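Plunance Hand-Held Gripper Pair – product page and cable notice
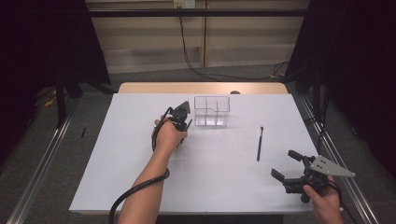

The Plunance is our favourite thing we make at Dovetix, and it has just had its first proper fault, so this page covers both. You hold one gripper in each hand and work as you normally would: picking up pens, filling divided boxes, passing small things from left to right. Each gripper has its own cable, and the cable is where the trouble was.

What went wrong

On early pairs the cable could work loose inside the body after long sessions with a lot of wrist turning. The jaws kept moving but the position signal dropped out for a moment, then came back with the wrong zero. The next close was harder than it should have been. One customer in Flellcombe cracked a plastic lid that way and sent us a wonderfully thorough log, with 79 dropouts in it. Thank you!

Mahsa Kermani took three pairs apart and found the same thing in all of them – a clamp that held the outer sleeve but let the wires inside creep.

Which pairs are affected

Serial numbers 622 to 907. The number is under the body, beside the cable exit. Anything later left us with the new Mazandarani clamp, which grips the wires as well as the sleeve. We ran it through more than 2000 full wrist turns and it didn't budge, and we were very pleased indeed.

If yours is in that range

Stop using it if the status light flickers when you bend the cable. Unplug at the base before you touch the jaws, and don't try to glue the old clamp (we tried, it's horrid). The new one is free and goes in with two screws.

Until it arrives, keep sessions short, leave plenty of slack and check that the cable can't snag on the table edge.

In the box

Left and right grippers, two cables, spare finger pads, hex key, printed guide.

Page updated 2026-06-20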